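3.2. Règles de préparation de la cellule et conduite des essais

Les pratiques décrites dans cette section ont été arrêtées par le groupe de travail Mekine à l'issue d'une première campagne conduite sur le site de Jundside. Elles s'appliquent à toute cellule fermée à deux bras destinée à la manipulation d'ustensiles et d'objets de petite taille. Leur rédaction a été coordonnée par B. Egilsson et S. Poduval.

Avant chaque série, l'opérateur vérifie le cheminement des câbles externes sur toute leur longueur. Ceux-ci doivent être attachés à intervalles réguliers le long des segments et conserver, au voisinage du poignet, une boucle assez ample pour ne pas limiter la rotation. Une boucle peut surplomber la zone des objets ; elle est alors signalée dans la fiche d'essai, car elle constitue un obstacle que le modèle géométrique du bras ignore (figure 4).
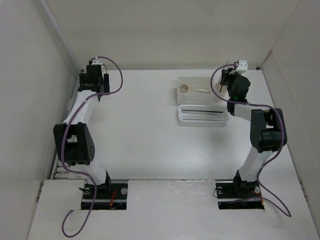 Figure 4. Cellule à deux bras, avec panier, plateau à fentes et gobelet disposés sur le plan de travail. Le câble violet du bras droit décrit une large courbe au-dessus de l'extrémité du panier.

La disposition initiale des objets est tirée au sort dans un répertoire de 25 configurations. Les contenants sont placés en premier, puis les ustensiles. Toute configuration dans laquelle un objet se trouve à moins de 2 cm d'un doigt de préhenseur au repos est admise, à condition que le premier mouvement du bras concerné soit exécuté à vitesse réduite. L'opérateur n'intervient dans l'enceinte qu'après coupure de la puissance et confirmation orale d'un second agent.

Sur les 700 essais programmés, 626 ont été jugés conformes au protocole. Les autres ont été écartés de l'analyse, le plus souvent en raison d'une fiche incomplète ou d'un contrôle des câbles non consigné. G. Quiambao et P. Lacson ont procédé séparément à cette relecture ; les désaccords ont été tranchés par B. Thevar.

Le groupe recommande enfin que la fiche d'essai soit conservée avec les enregistrements correspondants et que toute modification du câblage donne lieu à une nouvelle vérification de l'amplitude articulaire. L'application de ces règles à la cellule de Clatby, dont les bras sont fixés au plafond, est examinée à la section 3.3.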